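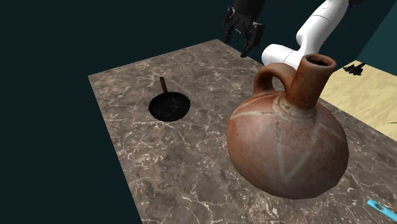 *Small black frying pan on a marble tabletop. Computer render.*

## Subtitles should be timed to the cut

The print of *Lungu* shown at the Drison on Monday runs 82 minutes and carries 700 subtitles. The translation is good. The timing is poor, and the timing did more harm to the film than a weak translation would have done.

Two faults recur. The first is the subtitle that hangs over a cut. A line is spoken at the end of one shot, the picture changes, and the words stay on screen for a few frames of the next. The eye tends to treat a change of picture as a change of text, so the viewer drops down and starts reading the same line again. By the time this has been noticed and corrected, the first moments of the new shot have gone. In a film cut as slowly as *Lungu* that matters more than it would in a thriller, as the director puts most of the information at the start of the shot and then holds.

The second fault is the early subtitle. The words come up before the actor speaks, sometimes by long enough to read the whole line. In plain exchanges this does little damage. In the kitchen argument it ruins the scene. The daughter is asked a question and waits six seconds before she answers, and the performance is in the wait. On Monday her answer was on screen for half of it. The audience knew what she would say while she was still deciding whether to say it.

Neither fault is hard to avoid. The subtitler marks the cuts, ends the line a couple of frames before each one where the speech allows, and starts no line before the voice. Where speech does run across a cut, the line should either be split or carried well past it, long enough to be read as part of the new shot. These are old rules and most people in the trade would agree with them. They are dropped when the work is paid by the minute of film and the software is left to place the lines from the sound alone. Software of that kind finds the start and end of speech fairly well. It has no view on where a shot ends unless it is told to look, and it has no view at all on why an actor has stopped talking.

The usual defence is reading speed. Viewers need time, the argument goes, so a line must stay up for as long as possible, and if that means borrowing frames from either side then the frames should be borrowed. I accept the premise. A line that can't be read is useless, however neatly it sits. But the right answer to a crowded line is a shorter line. Spoken dialogue is full of matter that the ear gets for free: names, greetings, repeated phrases, the "well" and "look" at the head of a sentence. An actor calling her brother by name for the fourth time doesn't need the name printed. Cut it and the line will fit inside its shot in most cases.

There is a fair objection to this, which is that cutting text is a form of editing and some viewers would like everything. Viewers who know a little of the language are the most annoyed, as they can hear what has been left out. Captions for deaf and hard of hearing viewers are a separate matter with separate needs, and names and hesitations may well belong there. For a foreign-language release aimed at hearing viewers I would still cut. The sound is present, and it carries the hesitation better than three dots at the foot of the picture.

*Trurken* is a useful comparison. It played in the same screen in December with titles by Ralau, and it's a much harder job: overlapping talk at a long dinner, two languages, a radio going in the next room. The Ralau titles leave a good deal out. The radio is translated only when someone at the table reacts to it. Lines are kept to 30 characters or so in the fastest passages, and where two people speak at once the subtitler picks one. I disagreed with a few of those choices - the uncle's toast loses its second half, and the second half is the rude one - but I never read a line twice, and I never got a reply ahead of the person giving it.

Distributors could fix most of this at small cost. A timed file should be watched through once, at normal speed, by someone who did not make it, with the sound on and the whole picture visible. Checks are often done on the text alone, in a column, where spelling errors show up and timing errors can't. Reviewers could help as well. We will spend a paragraph on a grading choice or a lens and pass over the one part of a foreign film that most of its audience looks at in every scene. I have been as guilty of this as anyone, including in my first notice of *Lungu*, where I called the kitchen argument flat. I saw it again without titles. It isn't flat, and I've asked for the notice to be amended.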